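Curbridge Keelboat Open: Race Entry and Measurement FAQ

Last updated 7 Jun 2021

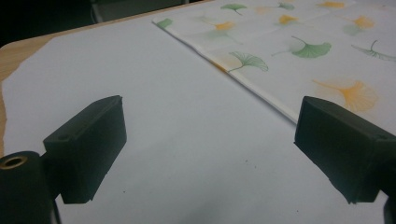 Answers cover the keelboat fleets only. Dinghy classes sail under a separate notice of race.

Who can enter?
Any keelboat with a valid class or rating certificate. The person in charge must be 18 or over on the first day of racing. Crew aged 16 or 17 need a signed consent form, handed in at registration.

Is there a maximum crew weight?
Only in the Rornitz one-design fleet, where the limit is 560 kg in sailing clothes. Weighing takes place at registration. Crews are not weighed again unless a substitution is made.

Can I change crew during the series?
Yes, with written approval from the race office before the first warning signal of the day. In the Rornitz fleet the new total must still be within the limit.

Which sails have to be measured?
All sails you intend to use. Sails already carrying a class measurer's stamp are accepted without further checks. Repairs that alter the shape or area of a sail cancel the stamp.

Where is the start line?
Between the committee boat and the Nassar buoy. If the buoy is off station, an inflatable mark is laid in its place and the change is announced by radio.

Can two boats use the same sail number?
No. The later entry is given a temporary number, which must be shown on the mainsail and spinnaker. Numbers from 659 upwards are kept for this purpose.

How is the series scored?
Low point system. One discard applies once five races have been completed. Ties are broken under the Racing Rules of Sailing.

How do I lodge a protest?
On the form available from the race office, within the protest time limit for your fleet. The limit is posted after the last boat finishes.

Does the entry fee include a berth?
It includes berthing on the Katusow pontoon for the nights between races. Trailer parking is charged separately.

Is there an autumn event?
A shorter series is held in November. Entries use the same form.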